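How a Water Tower Works

If you have driven through a small town in the country, you have probably seen a water tower. It might be a big round tank on legs, or a tall concrete tube with a wider part at the top. Some towns paint their name on the side so you can read it from the highway. A water tower is there to help water come out of your tap when you turn it on.

What is inside?

Most of a water tower is a tank. The tank is high off the ground and it is filled with clean water that is ready to drink. A big pipe goes up the middle to the tank. This pipe is called a riser. Water goes up the riser to fill the tank, and it often comes back down the same pipe when people need it.

There is also a ladder or a set of stairs for workers, a hatch in the roof so they can get in, and a small pipe called an overflow. If the tank gets too full, the extra water runs out through the overflow so it does not push on the roof.

Why is it so high?

Water is heavy. One litre of water weighs one kilogram, the same as a bag of sugar. When a lot of water is stacked up in a tall pipe, the water at the top presses on the water underneath. That pushing is called water pressure.

The higher the tank is above your house, the more pressure there is in your pipes. With good pressure, the shower works properly upstairs and a garden hose will reach the back fence. With poor pressure, you get a dribble.

The tower in Heltanside is 125 feet tall. The houses near the river, at the bottom of the hill, have very strong pressure. The houses at the top of Moncrieff Road are closer to the height of the tank, so their pressure is lower. The school is halfway up and gets something in between.

Who fills it?

The water has to get up there somehow, and that job is done by pumps. In Heltanside there are 2 pumps in a brick building beside the river. Before the water reaches them it is cleaned at the treatment plant next door, where sand, mud and germs are taken out.

Dirk Lambrechts looks after the pumps. He starts at 6 in the morning, just before most people in town get up. "Everybody wants water at breakfast," he says. "They shower, they fill the kettle, they flush. The pumps could not keep up with all of that on their own."

So the pumps do a lot of their work at night, when most people are asleep and hardly any water is being used. They fill the tank slowly. In the morning the town uses the water in the tank, and the level drops. During the day the pumps catch up a bit. The level drops again at supper time.
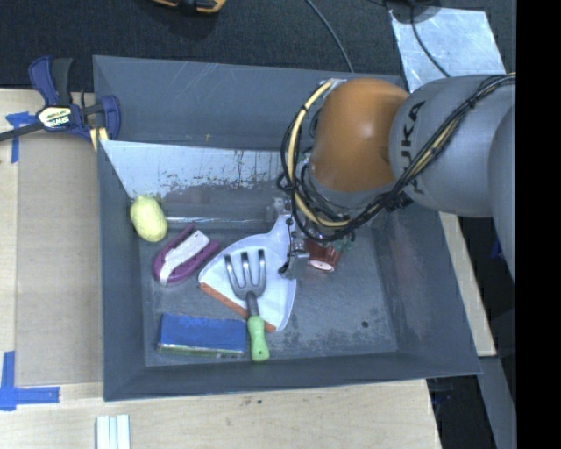
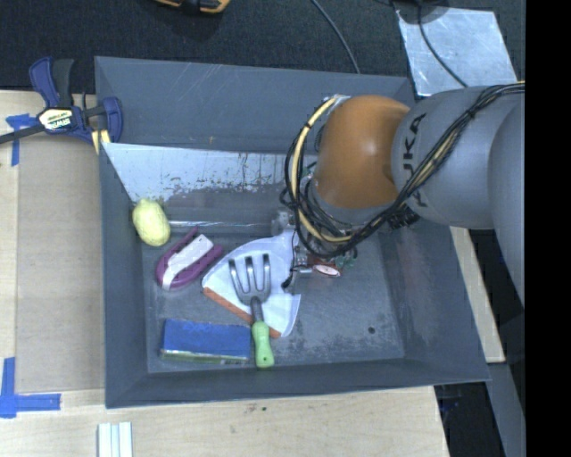

A sensor in the tank tells Dirk how full it is. The number shows on a screen in the pump building. If the level falls too far, a pump turns on by itself. If the tank is nearly full, the pump turns off.

What happens when the power goes out?

Pumps need electricity, but water falling down a pipe does not. If a storm knocks out the power, the water in the tower still flows down to the houses. It will keep flowing until the tank is empty.

A storm one April cut the power in Heltanside for most of a night. People had no lights, but the taps still worked, and so did the fire hydrants. Firefighters need a lot of water very quickly, so part of the tank is always saved for them.

Try it yourself

You can see water pressure at home. You will need an empty plastic bottle, a pushpin, some tape and a sink.

Ask an adult to help you make three small holes in the side of the bottle, one near the top, one in the middle and one near the bottom. Put a strip of tape over all three holes. Fill the bottle with water, leave the lid off, and stand it on the edge of the sink with the holes facing in. Now pull off the tape.

Look at the three streams where they leave the bottle. Water comes out of the bottom hole fastest -- it has the most water above it, pushing down. The stream from the top hole is the weakest. Keep watching as the bottle empties and all the streams will get weaker.

Does a tower need cleaning?

Yes. Over the years a thin layer of fine mud settles on the floor of the tank, even when the water looks perfectly clear. Sometimes workers drain the tank and wash it out. Sometimes a diver goes in wearing a very clean suit and vacuums the floor while the tank is still full.

In cold places the water can freeze, too. Workers keep it moving by letting the level go up and down, and some towers have a heater or a thick layer of insulation around the riser.

Words to know

Hatch: a small door in a roof or floor.

Overflow: a pipe that lets extra water out.

Pressure: how hard something pushes.

Riser: the pipe that carries water up to the tank.

Written by Oana Ilie. Thank you to Dirk Lambrechts for answering our questions.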